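Danai and the van with the brown sills
Words: Janel Moschos
November

I found Danai Kalogeropoulos under her van, which is where I'd been told to look. She slid out, wiped her hands on her jeans and asked if I minded talking while the kettle boiled. I didn't mind at all!

The van is an old Kinport camper and she's spent the best part of two winters cutting rust out of it. "I bought it for the curtains," she told me. "Lovely curtains. I never looked at the sills." By the time she did look, she could push a screwdriver right through both of them.

So she learned to weld. She did an evening course at Edent, 29 hours in all, and most of the first ones went on blowing holes in scrap. "My tutor said turn it down, slow down, clean it again. I hated the cleaning – still do. But every bad weld I've had was dirty metal."

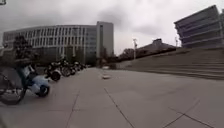

Page last changed: November, 16:40

I asked what she'd spent so far, and she fetched a notebook (a very oily one). The total stood at £3,138, with £219 of that on gas and wire. She'd budgeted roughly half. "The welder was second-hand and it was the best thing I bought. The cheap mask was the worst. It went in the bin."

The inner sills came first, then the outers, a short section at a time so nothing pulled out of line. She braced the door openings before cutting and checked the doors still shut after each piece went in. Once the seams were sealed and painted she sprayed wax inside through the drain holes, and it ran out over the drive for days.

There's still the nearside wheel arch to do. She showed me the patch she's made for it out of cardboard, with "82 mm, NOT 28" written across it in felt pen. "You can guess what happened to the first one," she said, and went to see about the tea.

Would she buy another? She thought about it for ages. "If it had nice curtains, probably."

Recent items
Freeing a seized brake caliper
Choosing a trolley jack
Readers' vans: your letters

Contact us | © Moschos Motoring Pages | Back to top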